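**Grestivine Closes Second Fund for Mid-Sized Manufacturers and Distributors**

SERSTEAD — Grestivine, the private investment firm headquartered in Serstead, has held the final close of its second fund. The vehicle will provide growth capital to established companies in light manufacturing, packaging and regional distribution. Commitments were received from pension plans, insurance companies and family offices, most of which also took part in the firm's first fund.

The fund will acquire minority stakes and, in selected cases, controlling interests. It expects to build a portfolio of 15 companies over its investment period, which began in February. Businesses under consideration must have audited accounts and a record of positive operating cash flow. Start-up ventures fall outside the fund's mandate, as do real estate and commodity trading.

The first commitment has already been made. Grestivine has agreed to purchase a minority interest in Semeniuk, a supplier of packaging and warehouse services to footwear and apparel sellers. Semeniuk employs 800 people at its plants and distribution centers. The company will use the proceeds to expand storage capacity, retire a portion of its bank debt and replace its order management software. Its current management will remain in place, and Grestivine will be entitled to name 2 directors to the board.

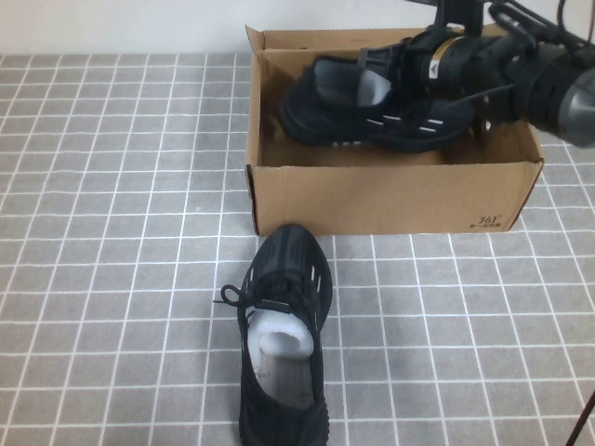

Completion of the Semeniuk transaction is subject to regulatory clearance and to the consent of the company's existing lenders. The terms were not disclosed. Semeniuk's founding shareholders will keep a majority of the voting stock and have agreed not to sell shares during an initial holding period.

Broris has been appointed administrator of the fund and will be responsible for investor reporting, capital calls and the calculation of net asset value. Portfolio holdings will be valued quarterly — a change from the first fund, which reported twice a year. The valuation policy has been provided to all limited partners.

The management fee will be charged on committed capital during the investment period and on invested capital after that. An advisory board drawn from the limited partners will review conflicts of interest and any extension of the fund's term.

The first fund is fully invested and remains under the same management team. Grestivine does not plan to raise further capital until most of the new fund has been committed. Limited partners will receive their first quarterly report through the Broris investor portal.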